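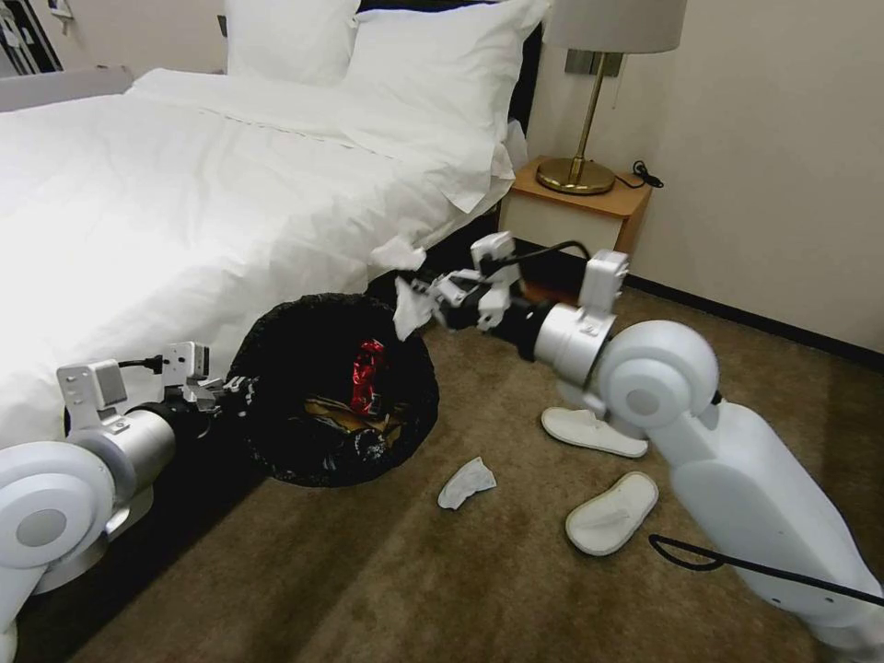 Ticket: success rate on "tissue to bin" drops when the bin is held
Project: Skunura, hotel room tidying
Status: closed, with one leftover (see the end)
Opened by: me. Replies from Damian Tokarz pasted in where they belong.

Okay, so I've been staring at these rollouts all afternoon and I need to write it down before I lose the thread. The two-arm policy we trained on the Karabulut demos does the bedroom task in one order: left gripper takes the bin by the rim and lifts it, right gripper brings the tissue over and lets go. With the bin standing on the carpet and only the right arm working, we got 81 out of 100 last month. With the bin held up I expected better (less reaching down, yay!) and I got 50. Same room, same checkpoint family, same seed handling.

First guess: the grip on the rim. I figured the bin was swinging and the tissue was missing it. Pulled the joint logs for the left arm and nope, once it's up it stays put, the wrist barely moves. I watched a bunch of failures at quarter speed too and the bin was where it should be in nearly all of them. Crossed that off.

Second guess: the liner. Ours is a black bag, and I had a theory that the depth channel goes to mush over black plastic and the policy can't tell where the opening is. I swapped in a white liner and ran a short batch. No difference I'd put my name to. Swapped it back because all the training data has black ones.

Damian wrote: "Are you looking at where it lets go or when it lets go? Plot gripper opening against the height of the wrist over the rim. I bet it's early."

He was right, sort of. The release isn't early in time, it's early in the action chunk. We predict 14 steps at once and run the whole chunk before asking the policy again. On the floor-bin version the right arm has a long way down, so the open command lands in a fresh chunk that starts close to the bin. With the bin lifted the trip is short, and the approach and the release get squeezed into the same chunk. If the arm lags even a little, the fingers open before they're over the rim and the tissue goes on the carpet.

The other flavor of failure is tearing. Tissue is nasty stuff! When the fingers pinch it near an edge and the arm speeds up, it rips, and then you have a scrap hanging off and a piece still in the fingers, and our success check has no idea what to do with that. I went back and relabeled all the torn ones by hand: if everything ended up in the bin it counts, if any bit is left in the gripper or on the floor it doesn't. Please use that rule from now on, I put it in the Vonuneo eval sheet so we don't each make up our own.

What I changed:

Re-query after 5 steps instead of running the full chunk. Inference is a bit busier but the Dekine box keeps up fine.

Blended the overlapping chunks for the arm joints only. Do NOT blend the gripper channel. I did that the first time and got this dreamy half-open hand that dropped everything, which cost me an hour and most of my good mood.

Capped right wrist speed while something is held. Kind of a blunt tool, but the tearing got noticeably less frequent.

I did not retrain. I really wanted to know whether this was a data problem or an execution problem, and if I'd thrown new demos at it I'd never have found out.

Reran the held-bin version with all three changes, 200 trials this time so we can argue about it properly. It came out at 81 percent, level with the floor bin. I was hoping it would beat it, but fine, I'll take it.

Damian wrote: "Good. Can you do one set with only the re-query change? Otherwise we can't say which one did it."

Fair. Running that overnight, and I'll add the number to the eval sheet when it's in. Closing this one.

Leftover: when there's more than one tissue around, the policy sometimes goes back for one it already dropped and sometimes just calls it done. No pattern I can see yet. I'm opening a separate ticket for that in November, once the new wrist mounts are on, and I'll link the slow-motion clips there.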